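Notes on getting an even impression from a small rectangular stamp. Red dye ink, felt pad, plain white paper. Long thread, mostly about pads.

Background: I mark 648 sample cards per batch for the paper archive at Clinstead. One bar per card, red, used as a sorting mark. The bar has to be readable at arm's length and it has to be dry before the card goes back in the box.

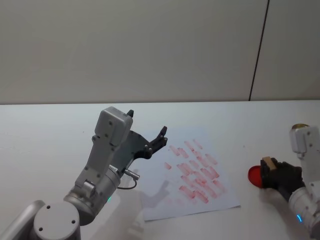
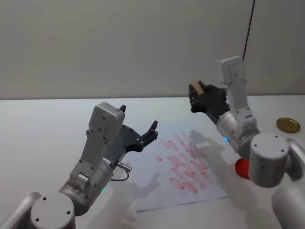 Coverage on a bar-shaped mark depends on three things: how much ink is on the die, how flat the die lands, and what's under the paper. People usually start by pressing harder. Pressure is the last thing I'd change, as it hides the other two. Go by the spread on a test sheet instead. In the first picture some of the bars are crisp and saturated and others are faint and blotchy, all on one sheet. A range like that is useful. If every mark came out the same shade of bad I'd look at the pad first. With good and bad marks side by side, I look at how the die is being loaded and landed.

Faint all over, edges intact: under-inked. Tap the pad twice, lightly, and rotate the stamp a half turn between taps.

Blotchy with a heavy rim: over-inked, or pressed into the pad instead of tapped on it. The felt gives, ink climbs the sides of the die, and then it prints as a dark outline around a thin center.

Blotchy with one clean end: tilt. More common with a block handle than with a turned one, in my experience. A block gets held wherever the hand happens to close on it, and if that's at one end, the far end lifts. Grip at the middle and low down.

Don't judge anything from overlaps. Where two or three bars cross, you get a dark patch that looks like good coverage and tells you nothing about any single mark. Leave a clear gap on test sheets. I use a full bar width.

Very pale traces off to one side of a test sheet get ignored too often. They can be a starved die, a die that touched down without a proper press, or set-off from another sheet. Three different problems. Mark them in pencil and check the back of whatever was on top.

Surface. A hard tabletop is fine if the die is dead flat. Mine isn't. I put a backing under the sheet: 9 sheets of ordinary copy paper, squared up. Fewer and the corners drop out. More and the bar starts to emboss, and embossed cards don't stack.

Pads. I've run the Ashworth felt and the Nekar foam. The felt loads slower and holds an even film longer. The foam gives a great first fifty and then goes patchy in the middle, where everyone taps. If you use foam, work your way around the edge of the pad and turn it end for end at each break.

Last batch on felt: 952 impressions including tests, one re-ink. Same batch size on foam took three re-inks and I pulled more cards. One operator, one room, one ink, so treat it as an anecdote with numbers attached.

Re-inking: drops in a grid, then leave it closed overnight, lid down. Stamping from a freshly dosed pad is how you get the heavy rim mentioned above.

Paper matters less than I expected. The Nerholm uncoated stock takes the red a shade duller than copy paper and dries faster. Coated stock is a different problem and needs a different ink. I don't use it.

Cleaning: damp lint-free cloth, then blot the die on scrap until it prints nothing. Not under the tap if the mount is wood. The adhesive layer lifts at the corners first and you'll blame the pad for a month.

Slanted rows are fine for testing. For cards I use an L-shaped stop cut from mat board, taped down on two sides — tape on one side only and it creeps.

Still open: whether a thin foam layer between die and mount evens out tilt or just softens the edge. I have the foam. Results in this thread sometime in June.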